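# 베란다 화분 흙, 겉흙 긁기 주기를 바꿔 본 기록

6월부터 물 주는 방식은 그대로 두고 겉흙 관리만 바꿨다. 메모가 흩어져 있어서 한곳에 옮겨 둔다.

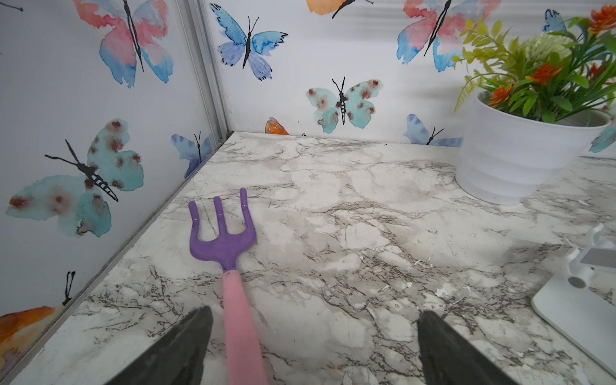 Slamet Wijaya는 지난 글에 댓글로, 겉흙을 자주 긁으면 모세관이 끊겨 증발이 줄어든다는 설명은 노지 기준이고 깊이가 얕은 화분에는 그대로 적용하기 어렵다고 적었다. 화분은 옆면과 바닥 구멍으로도 수분이 빠지고, 토분이면 벽면 증발 비중이 크다는 것이다. 맞는 지적이다. 지난 글에서 나는 토분과 플라스틱분을 구분하지 않고 한 표에 넣었다. 이번에는 플라스틱분만 다룬다.

## 조건

- 용기: 플라스틱 화분, 지름 11cm, 받침 있음
- 용토: 피트모스 기반 상토에 펄라이트를 섞은 것. 배합은 지난번과 같음
- 식물: 바질, 같은 날 파종한 개체
- 위치: 남동향 베란다 안쪽 선반
- 관수: 저울에 올려 기준 무게까지 채움

기준 무게는 물을 충분히 주고 배수가 멈춘 뒤에 잰 값이다. 가장 큰 화분은 따로 관리했는데 기준 무게가 1,355g이었다. 이 화분은 지름이 달라서 비교에서 뺐고, 기록만 남아 있다.

## 긁는 깊이

처음에는 1cm 정도를 목표로 했다. 파종 후 27일까지는 뿌리가 얕게 퍼져 있어서 이 깊이에서도 잔뿌리가 걸려 올라왔다. 이후로는 5mm 이하로 줄였다. 갈퀴를 눕혀서 끌면 깊이가 일정하게 나오고, 세우면 날 끝이 파고든다. 줄기에서 손가락 한 마디 안쪽은 건드리지 않는다.

긁는 시점은 겉흙 색이 밝아진 다음으로 정했다. 젖은 상태에서 긁으면 상토가 덩어리지고, 마르면서 그 덩어리가 그대로 굳는다. 반대로 완전히 마른 피트모스는 물을 튕겨 낸다. 이때는 긁는 것만으로 해결되지 않고, 받침에 물을 받아 40분 정도 저면으로 흡수시켜야 무게가 돌아왔다.

마지막 값은 타이머로 재지 않고 저울 눈금이 더 오르지 않을 때까지 본 것이라 화분마다 편차가 있다.

## 결과

증발량 차이는 구분이 안 된다. 매주 긁은 쪽과 손대지 않은 쪽의 하루 감소량이 거의 겹쳤고, 날씨에 따른 변동이 훨씬 컸다. 흐린 날이 이어진 구간에서는 두 쪽 모두 감소량이 절반 아래로 내려갔다. 잎 면적이 늘어난 뒤로는 증산이 대부분을 차지했을 테니 겉흙 처리의 영향은 더 묻혔을 것이다.

차이가 난 항목은 두 가지다.

1. **침투 속도.** 손대지 않은 화분은 물이 표면에 고였다가 가장자리 틈으로 흘러내렸다. 긁은 화분은 가운데부터 스며들었다. 같은 양을 부었을 때 받침으로 바로 빠지는 물이 적었다.
2. **표면 조류.** 손대지 않은 화분에는 녹색 막이 생겼다. 긁은 쪽은 막이 자리 잡기 전에 흐트러졌다.

버섯파리는 양쪽 모두 나왔다. 끈끈이에 붙은 수를 세지 않았으므로 비교할 수 없다.

## 가장자리 틈

상토가 마르면서 수축하면 용기 벽과 흙 사이에 틈이 생긴다. 위에서 준 물은 이 틈으로 먼저 빠진다. 겉흙을 긁을 때 바깥쪽 흙을 벽 방향으로 밀어 넣으면 며칠은 막혀 있지만, 다시 바짝 말리면 같은 자리가 벌어진다. 침투 속도 차이의 상당 부분은 이 동작에서 나왔을 가능성이 있다. 표면을 푼 효과와 틈을 메운 효과를 분리하지 못했다.

다음에는 세 조건으로 나눈다. 손대지 않는 것, 표면만 푸는 것, 틈만 메우는 것. 바질은 꽃대가 올라오기 시작해서 새로 파종해야 한다. Slamet이 제안한 토분 비교는 저울 용량 때문에 작은 화분으로만 가능하고, 받침을 빼고 재는 쪽으로 절차를 고칠 생각이다. 받침에 남은 물이 무게에 섞여 들어간 날이 기록에 이틀 있어서 그 값은 지웠다.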